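Kudidier patch 3, progress report
Feb 11, 2024
To: Dagmar Štěpánek, Plarano
From: Long, build and QA

Short one, still chasing the save bug.

Where we are

Patch 3 is on the test branch. Dullberg map loads again on old saves, the December hotfix had broken that. Controller remapping done, menus too. 19 tickets closed since the last report, mostly small stuff: subtitles, a stuck elevator, wrong key names in the tutorial.

Not done: co-op. Host migration still drops the second player if the host quits during a cutscene. We have 2 fixes in hand and like niether. Going with the uglier one unless testing says otherwise.

Crash on exit is down a lot but still there on laptops with switchable graphics. Logs would help, your support inbox must have some. Please forward. 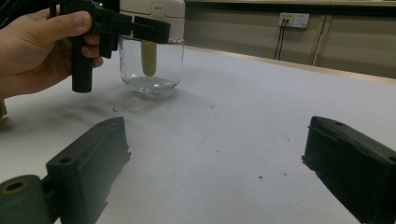

Money and dates

On budget so far. Outside testing ran over by about 2 days, covered from the localization line becuase that one came in under. Second milestone payment is due once the test branch goes public, invoice to follow.

Need from you

- OK on the patch notes, draft sent Friday
- store page text, the old one still says no controller support
- a yes or no on pushing co-op to the next patch

Without the last one we can't lock the build. Will call Monday after the morning run.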